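The new workspace at Fivmont, August

We moved into the Fivmont building over the summer and several people have asked what it looks like now. The pictures on this page are from the main hall on the ground floor. Offices and the kitchen will get their own page once the painting is finished.

The hall is the biggest room we have had. The old unit on Auer Street had low ceilings and one row of windows on the north side, and the lights were on all day, even in June. At Fivmont the daylight reaches most of the way in. The lease covers the hall, the mezzanine and the loading area behind it.

## The hall 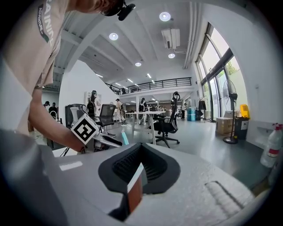 *Main hall with the mezzanine behind. Tall windows on the right, stairs on the left.*

The walls and ceiling were already white when we got the keys, so we left them alone apart from patching. The black railing along the mezzanine is original. It was sanded and repainted by Brulludeck, who also did the window frames. The mezzanine has desks for 13 people and is quieter than we expected. Sound from the floor does carry up when the loading door is open, and a curtain is on order for that.

The round ceiling lights are on a separate switch from the strip lights further back. Both switches are next to the stairs. Please turn off the strip lights if you are the last one out, including on Saturday.

Clindeto did the electrical work. The final bill was 1,664 dollars, which was 182 over the quote. The extra was for two outlets that Morag Tosh asked for after the first walk-through. They get used every day.

## The floor

The part of the move that took the longest was the floor. It had old adhesive on it from a carpet that was pulled up before our time, and it had to be scraped by hand in places. After that it got a primer and two coats of paint. We set aside 700 dollars for materials and stayed under it.

We wanted a surface that is smooth and easy to wipe. Dark green hides scuffs better than the gray we tried first.

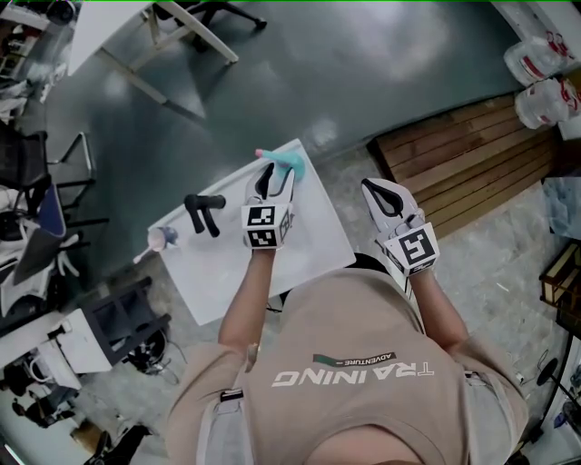 ## Boards and small items

The white boards are for keeping small things together while you work. Bottles, clips and other plastic pieces go on a board and stay there until you are done. Wipe the board before you put it back. Smudges come off with a damp cloth and a little dish soap, and the rough side of the sponge will scratch it.

Boards are stored upright beside the stairs. Small items go back in the labeled drawers under the windows, and anything without a label goes in the top drawer. Morag sorts that one at the end of the month.

## Still to do

- Curtain for the loading door
- Second coat on the stair wall
- Hooks for coats and bags by the entrance
- Blinds for the tall windows, if the afternoon glare is still a problem in the fall
- More labels for the drawers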